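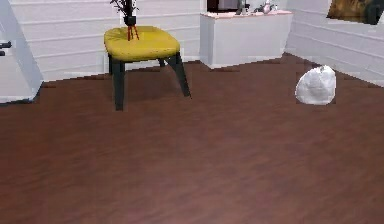
Somebody under yesterday's post wants to know why we'd bother randomizing whole rooms when you could just randomize the textures and be done by lunch.

Threads > Robotics > Sim to real
Search threads Go

Fair question. Short version: we did try textures only. Thread, typing fast, on a train

1/ Task is dumb simple. Mobile base, one room, go to the named piece of furniture and stop in front of it. "Go to the yellow stool." That's it

2/ Two training sets, 3000 rooms each. Set A = same 36 layouts, new paint and floors every time. Set B = furniture moved around too, plus stuff put on top of other stuff. Plant pot on a stool, ornaments on a cabinet, etc

3/ Same network, same step budget, same seeds. Only the rooms differ

4/ Test: 900 runs in rooms neither one trained on. A does fine till there's something sitting on the target. Then it drives right past the stool. B mostly stops where it should

5/ My guess is A learned outlines. Stool = flat top with air over it. Put branches up there and teh outline is gone. Haven't proven that, it's a guess

6/ Floors mattered way less than I expected. Dark wood, pale wood, whatever. I spent most of August on floor materials so yeah, ouch

7/ What still breaks for both: white furniture on white walls. Cabinet with flat doors and no handles against white paneling, depth helps some, color is useless. Soft lumpy things on the floor too, stops are sloppy near those

8/ Real robot: we ran B at the Ollville lab, small test, too small to brag on. Not putting a number on it untill we redo it in the Dranstead rooms

9/ Room generator is called Purka. Code goes up once I rip out the hardcoded paths. Layout files first, then training configs

10/ And to the texture-only person, if you've got a setup where it holds up with cluttered targets pls send it. I'll run it on our test rooms this week

posted 10/6/26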